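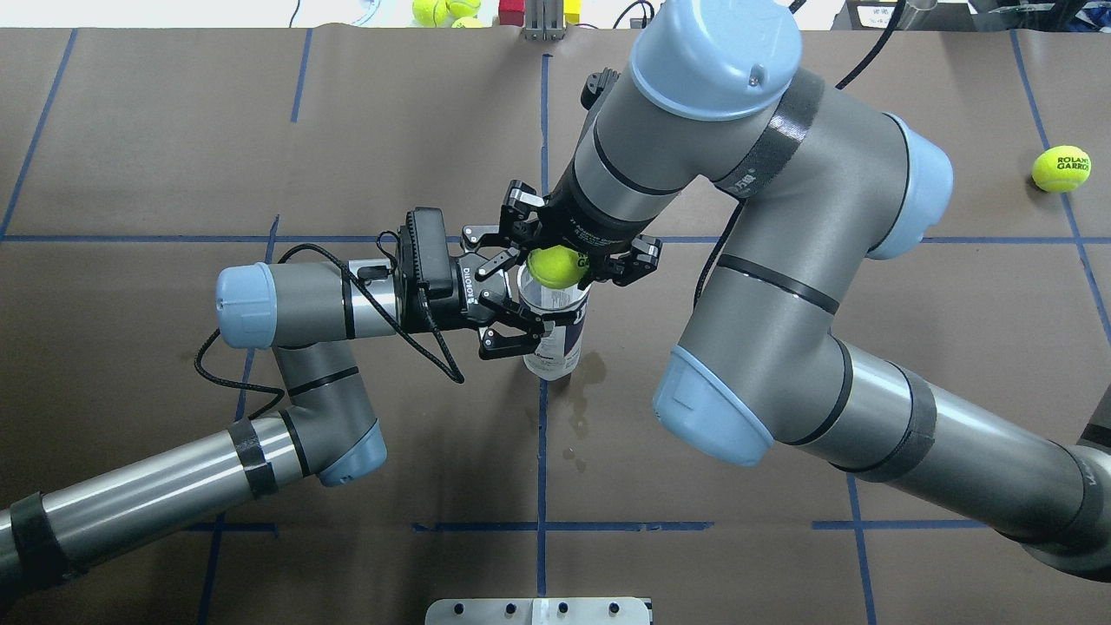 Kumiko reckons the crumble topping went in too early and that's why it slumped. Her note on the whiteboard says to chill it for 20 minutes first and to stop melting the butter. She also thinks the plums were too ripe for it, and that we should keep the soft ones for jam.

Home | Notebook | Preserves | Baking | Stocktake

4 min read

Tuesday, November. Test kitchen, afternoon session.

Plum crumble, third go. Fruit from Burness again, a mix of firm and soft in the same tray. Sorted them this time before weighing. Firm ones halved, stoned, cut side up in the dish. Soft ones set aside in the blue tub in the coolroom, labelled.

Topping as per the second go except the butter, which I rubbed in cold. Plain flour, rolled oats, brown sugar, pinch of salt, cinnamon. Left out the ground ginger. Last time it was all anyone could taste. Rubbed until it looked like coarse breadcrumbs with a few bigger lumps. Into the fridge on a flat tray for 20 minutes, uncovered.

Split the batch between two dishes:

Dish A: topping on raw fruit, straight into the oven at 180, fan off.
Dish B: fruit baked on its own for 10 minutes, topping added after, same temperature.

A was coloured nicely at the edges when the middle was still pale. Turned it once. Juice came up the sides and soaked into the topping along the front, so there's a gluey strip there. The centre was good, proper crunch, and it held when spooned.

B was better all over. Less juice at the edge, topping stayed on top. The fruit had collapsed a bit more than I wanted, but the flavour was stronger and it needed no extra sugar. I'd go with B. The oats caught slightly in the back left corner, same as the scones did, so I'd say the oven has a hot spot there. Will put the thermometer in next time and write down what it says.

Kumiko Uchida tried both cold at the end of the day. She preferred A cold, B warm. Her point was that most people eat the leftovers out of the fridge and we should be testing for that as well. Fair enough. Added a "next day" column to the sheet.

Cornflour: none used in either. The second go had a spoonful through the fruit and it went cloudy. I don't think we need it if the fruit gets its head start. If we move to frozen plums over winter that will probably change, they throw a lot more water.

Jam from the soft ones. Only a small pot, to see whether it was worth doing. Equal weights of fruit and sugar, juice of a lemon, skins left on. Slow until the sugar dissolved, then a hard boil. First wrinkle test on the cold saucer failed, second one passed. Filled 6 jars and had a smear left over for toast. Colour is very good, dark red. It's a bit sweet for me. Would cut the sugar back next time and accept a softer set. The lids are from the old Kadell box and two of them didn't pop down on cooling, so those jars are in the fridge door and need to be eaten first. The rest of that box should go in the recycling.

Wrote the jar count on the stocktake sheet under Stelladley, where the other plum jam is, but this is a different recipe and should have its own line. Someone fix that please, I don't have the password.

Flour: we are down to the last bag of plain. Botha delivers before 10 in the morning or not at all, so the order needs to be in the night before. I've put down flour, oats, caster sugar, and baking paper. Did not order brown sugar, there's a full tub behind the rice.

Butter for the next round to be cut into cubes and frozen the night before. I want to try grating it as well, which is how my aunt did hers, and see if the lumps come out more even.

To do:
- thermometer in back left corner
- repeat dish B with the fruit in for a shorter time
- same again with half the oats swapped for flaked almonds
- taste both after 24 hours in the fridge, fill in the new column
- find the lid for the small enamel dish
- new jam lids

Dishes are soaking in the left sink. The wooden spoon with the split handle has finally gone in the bin.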